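3.2 Surface material and cleaning effort

Table surfaces in the surveyed rooms were sorted by finish before any cleaning records were compared. 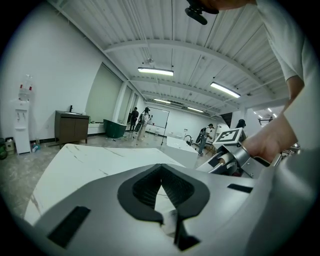

Figure 2. White marble tabletop with faint gray veining; a second white table stands further back.

The cleaning logs came from two sites, Stismont and Clernell, and covered 2468 entries in total. Each entry gave the table number, the product used, the time spent, and a short note on any mark that remained after wiping. Entries with no time were dropped. Where two staff members had logged the same table within one shift, the later entry was kept.

Light stone surfaces took longer to clean than painted ones at both sites. The gap was larger at Clernell, where acidic cleaners were still in use during the first part of the study. Marble is mostly calcium carbonate and reacts with weak acids, leaving dull spots that staff often logged as stains. Stojanovska and Sutter recoded these entries by hand as etching and treated them as a separate class. After recoding, the difference between sites became small.

Sealing age was entered as a second factor. Tables sealed more than 8 months earlier had longer cleaning times and more notes on oil marks. Veining was not used as a factor, as the two raters did not agree on how to grade it. Edge wear was recorded only at Stismont and is treated in Section 3.3.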